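Subject: Re: [teleop-teach] Hand guiding vs. remote for large parts
Date: April 14, 2019
To: teleop-teach list

Replying in pieces, with your message quoted where I'm answering it.

> We're moving from small boxed goods to cast and moulded parts at the Odmont site
> and need to decide how to record the demonstrations. Up to now we've pushed the
> arm around by hand with the motors in float. The new parts are heavier and have
> awkward shapes. Do you still hand guide anything, or is it all remote now? And how
> do you mark out the work area so the demos are comparable?

We still do both. At Hamel the split is by what the arm is carrying. With an empty gripper, or with something light, hand guiding is quicker and the operators like it. Once there's a wheel in the gripper we go to remote control, for two reasons. The float mode is tuned for a fixed payload and the arm sags when the part is off-centre, so the person doing the guiding ends up holding the part up and the recorded path has all of that effort in it. The other reason is hands. You don't want yours between a rim and a steel table.

We started out on the Parnetti pendant and dropped it last August. It was fine for jogging to a point and poor for anything continuous. A handheld controller with two sticks does most of what we need, and new operators pick it up faster.
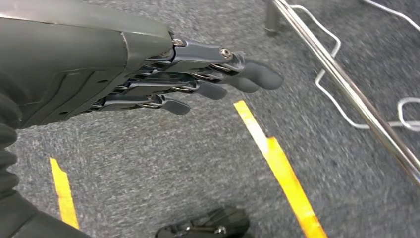

Tape is the cheapest thing we do and it made the biggest difference. We put yellow tape down wherever the operator needs a reference, on carpet as well as on the bench. Before that, everybody had their own idea of where a run started. You could see it in the data as a smear of start poses that had nothing to do with the task. Now the instruction sheet says which line to start from and which side to finish on. When a strip gets worn or shifts, replace it the same day and write it in the log, otherwise you have two sets of demos that look the same on paper and don't match.

> Do you use two zones or one? We had one big square and people put parts anywhere
> in it.

Two, side by side, sharing the middle strip. We tried one big square as well and got the same result you did. With two zones the task becomes "pick from one, set down in the other", and you can run it in both directions without resetting by hand. That saves more time than anything clever in the software. The shared strip also gives the operator an easy thing to look at when crossing over.

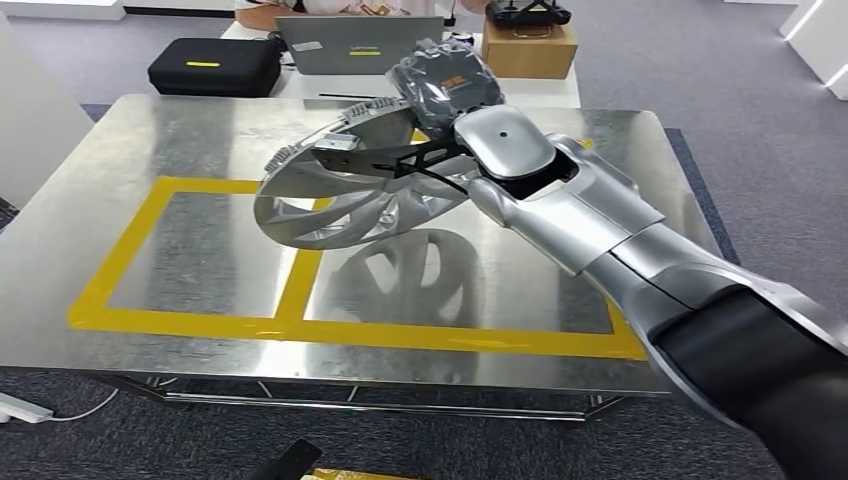 On wheels in particular: grip choice matters more than path. A swept spoke pattern gives you a lot of places to grab and most of them are bad. We had operators choosing a different grip every time, and the policy learned an average of all of them, a grip that no operator had ever used. Pick two grips, show them to everyone, and reject runs that use anything else. It feels wasteful in the first week. It stops feeling that way once you've trained on it.

Polished metal tables are a nuisance for vision. The part shows up again as a reflection, and depth goes strange near the edges. We looked at matting the table down and decided against it, as the customer's tables are steel too. If your real site has shiny surfaces, keep them in the demos.

> What about the wrist camera? Ours sees mostly gripper. I've been told to drop it
> and use the overhead view only.

I wouldn't drop it. An overhead or head view is good for the approach, and then the part hides the contact from it at the moment you care about. The wrist view is ugly and blurred and full of the arm's own casing, but it's the only view that shows how close the fingers are to the surface. For work underneath a curved part I'd want it every time.

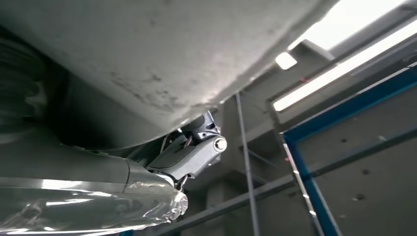

Wrist view from under the curved part, gripper up close to the surface.

For close work like this we cap the stick gain at 30 percent. At full gain the operator overshoots, corrects, overshoots again, and all of it goes into the recording. Some people will complain that it's slow. You can speed up playback later, but you can't take the wobble out.

> How many demos before you saw it working?

I can only speak for the wheel task. We had 3,038 runs logged when we last cleaned the set, and a good part of those were from before the two-grip rule, so I wouldn't read much into the total. In a small test we took 48 clean runs from a single operator and did better than with several times that many mixed ones. I'd start there before booking anyone's time.

Blur is the other thing to check early. The wrist camera moves faster than you'd think, even with the gain down, and large dark parts suffer most. We now hold still for 2 seconds at the start of each run, and again just before contact, so there's at least one sharp view on either side of the move. 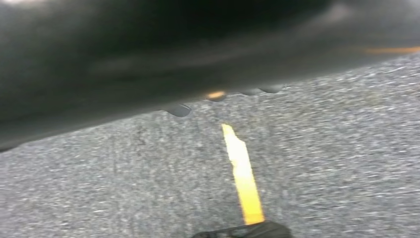 We don't throw out a run for blur alone. The joint data is still good and the other camera usually has what's missing. We flag it and let whoever is training decide.

> Last one, logging software. We're looking at Pura. Any opinion?

We use it. The recorder is solid and time stamps line up across cameras as long as everything is on the same switch. The review screen is slow with long runs – export in short chunks and you'll be fine. Labelling is basic. We keep grip type and zone direction in a separate spreadsheet keyed to the run number, and I'd suggest setting that up before your first session, as filling it in afterwards from video is miserable work.

I can send our instruction sheet and the spreadsheet template off-list if they're of use. The sheet is written for our bench, so the distances won't mean much to you, but the order of steps should carry over.

Hamel bench group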